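Clestthorpe Makers Forum > Student Robotics > Towel folding challenge, our progress so far

pipkin_gears
Posted 2024-04-30
Hello all! Our college club is entering the household tasks round at Kotmont in July, and we've picked towel folding. The arm has to find a corner, pinch it, lift it and bring it over, with 4 minutes for the whole fold. We're using the wrist camera only, no overhead view, and I'm loving it even when it drives us up the wall.

Last night we did 20 tries at the corner pinch alone (more on that once I've typed up the notes). This is the view we're working from:

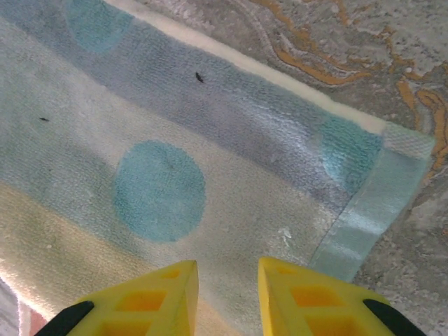 Wrist camera view, spotty towel, fingers just above the cloth.

Does anyone have a good way of picking out the hem? The woven band is smoother than the fluffy part, so I'm hoping we can use that.

montes_minor
Ooh, lovely towel! I'd swap it for a plain one though. Those big teal dots and soft stripes will have your edge finder chasing the pattern all day long.

pipkin_gears
But the rules say patterned towels are allowed! If we only practise on plain ones we'll get a nasty shock.

oldsolder52
I'm with pipkin. Our Clinddale team trained on plain white and had to redo the lot. I'd worry more about the worktop, as those orange veins wander about near the cloth and could pass for an edge.

montes_minor
Fair point about the worktop, but I still say start plain and add the dots later. You can't fix the pinch and the vision at the same time.

pipkin_gears
Hmm, we might split into two groups and try both. Would a bit of plain card underneath count as cheating?

oldsolder52
For practice, no. Check the rules for the day itself, section 20 I think.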